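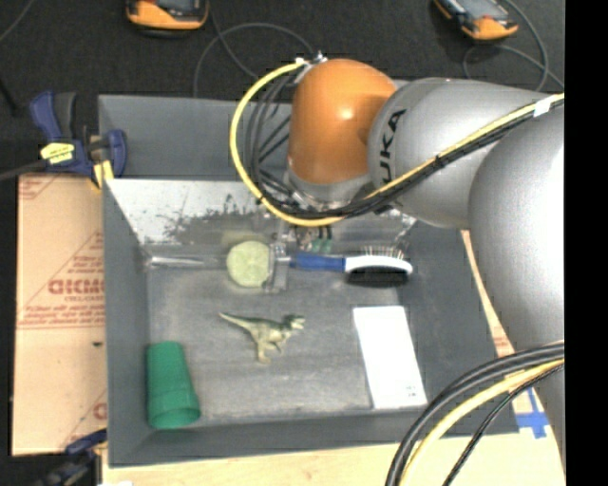
About Cirkatport

Cirkatport is a small company in Likville which collects, sorts and sells mixed small goods. With small goods we mean the things that are in every house and that few people plan to buy: a hairbrush, a plastic cup, a ball, a toy dinosaur. They come to us mixed together, and they leave us sorted.

The company was started by Kelly Whitlock and Ryan Tindall. Kelly worked before in a shop for household articles, where at the end of every season the remaining pieces were put in one carton and sent away for almost nothing. Ryan had a stall at the Likville market and was always looking for exactly such cartons. They bought the first ones together in March, with the idea to sell everything before the summer. It took much longer than that, but in the meantime they had learned how to sort.

What we take in

We buy remaining stock from shops, from closed kindergartens and from importers who have too many of one color. Most lots are toys, tableware for children, and articles for the bathroom and for hair. We do not take electrical articles, glass, or anything that has an expiry date. Clothes we tried one time. We don't have the space to hang them.

A normal lot from Gadberg, our oldest supplier, has 12 cartons. On the delivery paper is written "mixed plastic" and nothing more, so we only know what we bought when we open them. Dvorak sends smaller lots, but they are better packed and the cups are already put one into the other. For this we are thankful every time.

How we sort

Many visitors to our warehouse ask why we don't sort by color, as it would look so nice on the shelf. We did this in the beginning. The result was that a green dinosaur and a green cup were in one bin, and a customer who wanted six cups had to look in four different places. Now we sort first by use and only after that by size. Color comes last, and only for the balls and the cups, where people really ask for it.

The first step is done in shallow gray trays with sloped walls. In a deep box the small pieces go under the big ones and you must dig. In a shallow tray you can put different things next to each other, and each one can be looked at separately. The sloped wall also helps a little with cleaning, as the dust does not stay so strongly in the corner.

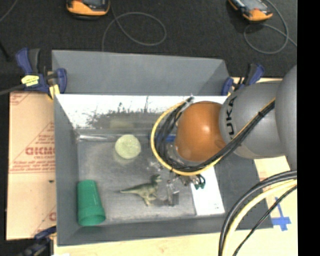
Clear cups need the most patience. On a gray floor they nearly disappear, and in our first year more than one was found only when the tray was turned over for washing. Kelly made the rule that clear pieces are taken out before everything else, and colored cups after them. Balls go next, as they roll against the other things. The dinosaurs can wait. They stand on their own feet and disturb no one.

Each piece is checked before it gets a place on the shelf. For a cup we look at the rim, if it is smooth all the way and has no crack. For a hairbrush we go with the thumb over the bristles and look if the head sits firmly on the handle. A toy animal must stand without help, and the tail is the place where the mold line can be sharp, so we feel there also. What does not pass goes back to the supplier or to a recycling company. We do not sell "second choice," even if customers have asked for it.

What we sell

At the moment our list has 123 articles. You can order them by the piece or as a mixed box. The mixed box is our most known product, and it exists in three sizes. The small one has 38 pieces and is often bought for birthday parties, prize tables and waiting rooms. For the bigger boxes please write to us first, so we can tell you what is on the shelf this week.

Because the stock is always changing, we can't promise that the cup you bought last year is still here. If you need the same article again, send us the color and the height and we will look. Sometimes we find it. The teal-green cups, for example, were gone for a long time and then came back with a Gadberg lot, with a slightly different rim. We also have customers who only collect dinosaurs, and to them we send a short message when new ones have arrived.

For schools and play groups

Teachers use our boxes for sorting exercises, for learning the names of things and for play shop. Ryan prepares these boxes himself. He tries to put in things which are different to hold: something round, something flat like a card, something with a handle, something with legs. If your group has children under three years, please write this in the order. Then he leaves out the small pieces and chooses larger ones.

Schools in Likville can bring back a box at the end of the school year and change it for another one. The pieces should be washed with warm water and a little soap. Please do not use the dishwasher for the balls.

Visiting us

The warehouse is open for visitors after an appointment by e-mail. You may look in all the shelves and take your order with you directly. The parking place in front is shared with our neighbor, so please stand on the left side. Bring your own bag if you can; cartons we have always, bags not so often.

For questions about an order, write to Kelly. For school boxes and for offers of remaining stock, write to Ryan. We answer in English, and we read every message, also the long ones.

Last change of this page: May 20, 2026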